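A Day at the Girascombe Table Works

I have been meaning to write up our visit to Girascombe for weeks, and every time I sit down to do it I end up looking at table listings instead, so you will have to forgive me if this wanders a bit. The open day was in May, the weather was as nice as you could ask for, and the drive out through Ham took 40 minutes with one stop for coffee and one for a rummage sale that I could not in good conscience pass by. I came away from that with two enamel pie tins and a lampshade, and I have regretted the lampshade ever since.

If you don't know Girascombe, it's the long brick building down by the water where they take in used tables, desks and bench tops from schools and workshops and offices, and either fix them up for resale or keep them for their own teaching rooms. I had been picturing a sort of barn with furniture stacked to the ceiling. There is a barn part, and yes, it is stacked to the ceiling, but most of the place is bright and swept and smells of wax and sawdust and a little bit of toast, because the tea counter is right inside the main door and the toast never stops.

Tickets were 12 dollars, with a hot drink included. We were sent through in small groups, and I was glad of that, as it meant we could hear our guide and could also stand and gawk at things without somebody's backpack in our faces. Our guide had a lovely slow way of talking and let us touch nearly everything. She told us they had 2,000 pieces on the books that week, counting the ones in the annex at Skerkerow, and that the trouble was never finding tables. It was finding room to turn them around.

The first stop was the intake bay, where pieces come off the trucks and get their first going-over. I could have stayed there all morning. Every table that comes in is wiped down, turned over, checked for wobble and then given a paper tag with its history, as much as anybody knows of it. Some of the tags were almost blank and some went on like a letter. One desk had come from a music school and had its tag filled in on both sides, with a little note at the bottom asking that the drawer not be replaced. It does not open unless you lift it first and then pull to the left. I tried it, and it doesn't.

From there we went to the stripping and sanding rooms, which were quiet for the visitors but had everything laid out as if people had just gone to lunch. I learned more about sandpaper than I ever expected to know. I also learned that I have been ruining my own kitchen table for years with a spray polish that builds up in the grain, and that what it wants is a good wash with mild soap, a full day to dry, and then hard wax put on so thinly that you wonder if you have done anything at all. I bought a tin of the wax they use, Plirkelier, on my way out. It smells like oranges and floor and I like it very much.

The part I want to tell you most about, though, is the surfaces room. It's a long, low space off to the side where they keep the tops they have decided to leave alone. Most of these are plain work surfaces, pale and practical, the sort you have leaned your elbows on a hundred times and never once looked at. The idea is that you do look at them. You walk along slowly and you bend down and find what people have left behind - scuffs, bits of pen, doodles that somebody has half rubbed away and given up on. I got rather attached to one with a faint rusty red scribble on it, an angular thing a bit like a 4, and a little circle below with a few short lines running off to one side. My traveling companion was sure the circle was a sun. I thought it might be a fish. We went back and forth on that all the way to the tea counter.

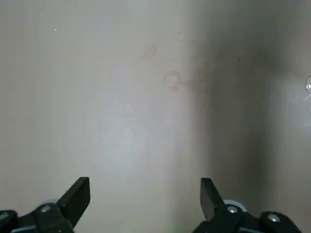 Leave the marks where they are, one visitor's card on the corkboard said, because once you have scrubbed a top back to bare color you have a very clean table and no idea who ever sat at it. Someone had pinned a second card right underneath, in much bigger handwriting, saying that this was all very well until you had to roll out pastry on it. I stood there nodding at both of them like a fool. There must be a middle way, and I suppose it depends on whether the table in question is going to see pastry.

Our guide had clearly heard this argument before and was very even-handed about it. Her own rule, she told us, is that dirt goes and marks stay. Anything sticky, greasy or gritty is cleaned off, and anything that somebody wrote or drew or wore into the top by using it gets a chance to be kept. Then, if a buyer wants it gone, it can always be taken off later. She showed us the kit they use for the gentle cleaning, and it could not have been plainer: soft cloths, a bowl of warm water, a few drops of dish soap and a wooden toothpick for the joints. For pen she suggested starting with a damp cloth and stopping there if you can bear to. Stronger stuff will shift the ink, but it can take the sheen with it and leave you with a patch that shows worse than the scribble did.

She also gave us a tip about light that I have used at home ever since. Look at a tabletop from low down, with a lamp or a window off to one side, and move your head a little. Things come up that you'd swear were not there a moment ago. I tried it on my own kitchen table when I got back and found what I am fairly sure is half of a grocery list pressed into the finish. Eggs, something, string. I can't account for the string.

We had lunch at the long benches outside. The soup was carrot, the bread was very good, and the cheese scones had run out by the time we reached the front of the line, so if you go, get your scone early and carry it around with you in a napkin. There is shade along the wall side and hardly any along the other. The restrooms are up a short flight of steps, though there is another one on the level behind the intake bay if you ask at the desk, and I do wish they had a sign for it.

After lunch there was a chance to try some repair work. I chose edge filling, mostly since the other line was longer, and spent a very contented half hour pressing filler into a chipped corner with a little flat knife and then scraping most of it out again. My corner was not a success. It was kindly described as "generous." The people at my bench were good company, though, and we all agreed that it was soothing to have one small job in front of you and nothing else to think about. One of them had driven 90 miles to be there and was planning to take home a drafting table on the roof of a very small car. I hope that went well.

The sale room comes last, as sale rooms do. Prices were fair, I thought, with the plain tops much cheaper than anything with legs, and they will hold a piece for you if you leave a deposit. Delivery covers Ham and the nearer side of Skerkerow, and beyond that you are on your own. I looked very hard at a narrow side table that would have fit beside my back door if I had no wish to open the back door. I left it there. I did ask whether the top with the rusty scribble was for sale, and was told very nicely that nothing in the surfaces room is. I was disappointed for a minute and then rather pleased.

A few practical things for anybody planning a trip. Parking is on grass, so wear shoes you don't mind about. The tour takes a good part of the morning if your group likes to ask questions, and ours certainly did. Bring a tape measure with your doorways written down somewhere, and bring a cushion if you have a bad back, as the benches in the repair room are hard. Children seemed to have a wonderful time in the surfaces room, being closer to the right height for it than the rest of us.

The next open day is down on the calendar for 28 September 2026, and I believe they plan to open the Skerkerow annex for it as well, which was closed when we went. I'd like to see that. I'd also like another try at edge filling, and there is the matter of the scone. The lampshade is free to anyone who will come and get it.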